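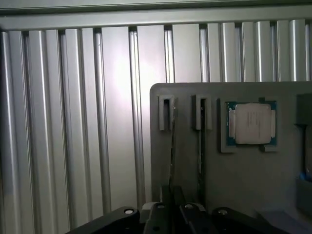 Week 6: What do rankings of research measure?

Notes for PHIL 140, Philosophy and the University. Instructor: Facundo Troncoso. Read the Gallardo chapter before section.

Last week we ended with the claim that a discipline can be judged by its "output." I said I doubted it and then ran out of time, so these notes pick up there.

1. The argument from accountability

Defenders of metrics usually start with money. Somebody pays for universities, the payers are owed an account, and an account needs numbers. Gallardo gives the standard version:

(a) Public money should be spent only where it does some good.
(b) We can tell whether it does good only if the good can be compared across cases.
(c) Comparison requires a common measure.
(d) So research should be scored on a common measure.

Most people attack (a), and I think that is a mistake. The trouble is in (b) and (c). I can tell that one friend gives better advice than another without a scale of advice. If I can do that, comparison and common measure have come apart, and Gallardo needs a further argument to put them back together. I have read the chapter several times and can't find one. There is a footnote on page 71 that looks as if it might be heading there, but it changes the subject to hospitals.

2. The Grullholm case

Gallardo's main case is the review at Grullholm, where each department got a score from 1 to 16. Philosophy scored a 4. Two years later it scored an 11. The chapter calls this "improvement."

What happened in between? Members of the department split long papers into short ones, cited each other more, and stopped writing book reviews. You may think the work also got better. Perhaps it did. But nothing in the score tells us so, and the chapter reasons as if it does. Ask yourself what evidence would have led Gallardo to say that the score rose and the work got worse. If no evidence would, the claim of improvement is empty.

3. A reply, and why I don't buy it

Wosska answers that all measures are imperfect and that peer judgment is worse – biased, clubby, slow. Fair enough on the second point. I have sat through peer judgment. But citations are peer judgment too, collected from the same clubby people and added up. Adding does not remove a bias that everyone shares.

Drorker tries something different and says the score is only "one input among others." Watch this phrase. It is nearly always said by the person who chose the input. We should ask what the others are, and whether a decision has ever gone against the number.

4. For section

Come with a view on whether step (b) can be repaired. Also: does my friend-and-advice case cheat? A student last term argued that I am using a hidden measure there and just don't know it. I'm still not sure what to say to her.

Short paper due in April, 3000 words at most. Please don't send me drafts that only summarize Gallardo.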